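Skarphéðinn Vestergaard met me at the door of the Hellby workshop with a coffee in each hand, and before I'd found a chair he was telling me about the ceiling.

"When we moved in, it was all low gray tiles," he said. "You felt like you were working inside a shoebox!"

So they took them out, 117 tiles in all, and it took two of them most of August 2021 (he still complains about his neck). I asked if he'd thought of hiding the pipes again.

"Why would I? If one leaks, I want to see which one."

The lights were the big argument. His business partner wanted lamps on cords, and Skarphéðinn wanted long tubes set right into the white. He won, and I have to say I'm glad, as I could read my own terrible handwriting all afternoon.

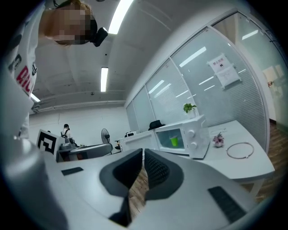

We got onto floors after that, and he cheered up even more. He loves brown wood underfoot and won't hear a word about carpet.

"Drop a screw on carpet and say goodbye to it," he told me. Next on his list is the back storeroom, and he's hoping to start in September.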